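What the door taught us: a talk with Cosimo Costa

Cosimo Costa spent most of April looking for one fault. He works on the simulation side of the Adari project at Retbridge, where a robot arm learns to open a cabinet on a virtual table before the same control program is given to a real arm. In the middle of the month the program began to fail in a way that the numbers did not show. I met him on 6 May 2024, in the small meeting room beside his office, and he had brought his notebook with him.

"The first sign was very small," he told me. "In the log, the robot reported the door as open. The task was closed, the score was good. But when I looked at the replay, the fingers were pushing on the door edge and the knob was not held at all."

He had run 800 trials of the door task during one night. The report in the morning gave a success for almost all of them. He then checked the contact forces, which he admits he should have done earlier, and found 41 trials where the force on the hinge went over the safe limit.

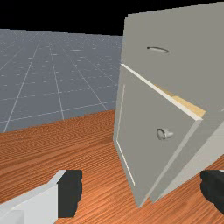
Could this fault have damaged a real robot?

In Costa's opinion it could have damaged the cabinet first, and then the finger pads. The real arm stops itself when the force is too high, but the stop comes after a short delay, and in this delay a hinge can bend.

The cause was found in a place where he did not look for many days. The cabinet model came from an older project called Elov, and in that model the hinge had no end stop. A door without an end stop can turn as far as you push it. The program had learned that a strong push was always good, and it got no penalty for that.

"I was searching in the learning part," he said. "I changed the reward, I changed the speed, I made the training longer. All this time the problem was one missing line in the description of the furniture. I felt a little ashamed, I must say, but my colleagues were kind."

He asked for a stop of all transfers to the real arm on the same afternoon. This was not a popular request. A demonstration for Durán, the partner company, was already planned, and it had to be moved by 13 days. Costa wrote the message to the partner himself and explained the reason in plain words.

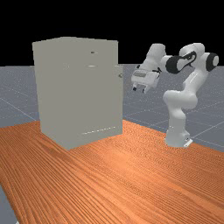
The simulated arm and the cabinet in the door task.

After the end stop was added, the old program failed very often, as he expected. It pushed, the door met the stop, and the force became too high. So the team trained again from the beginning, with a limit on the force. The new program is slower. Costa does not see this as a loss.

I asked him if the checks are different now. He opened the notebook and read to me from a list. Every piece of furniture is now tested alone, without a robot, and each door and drawer is moved to both ends of its travel. A trial is counted as good only if the force stays under the limit the whole time. And a person must watch three replays from each night, chosen by chance, before the results are shared.

"The last one is boring work," he said, "and some mornings I do not want to do it. But a number can tell you that the door is open. It does not tell you how it was opened."
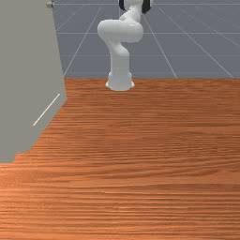
Retbridge | Simulation and Safety Group

There is still one question that he could not answer for me. In a few trials with the new program, the arm goes near to the knob, waits, and then moves back without touching it. The force is zero, so there is no danger, but the task is not done. He thinks that the program may be too careful close to the door, or that the position of the knob is read with a small error. He has started to save these trials in a separate folder.

The transfer to the real arm has begun again, at low speed and with a person at the stop button. The first doors have opened well. When I asked about the drawer, which is the next task, Costa said that he has already checked its end stops, two times.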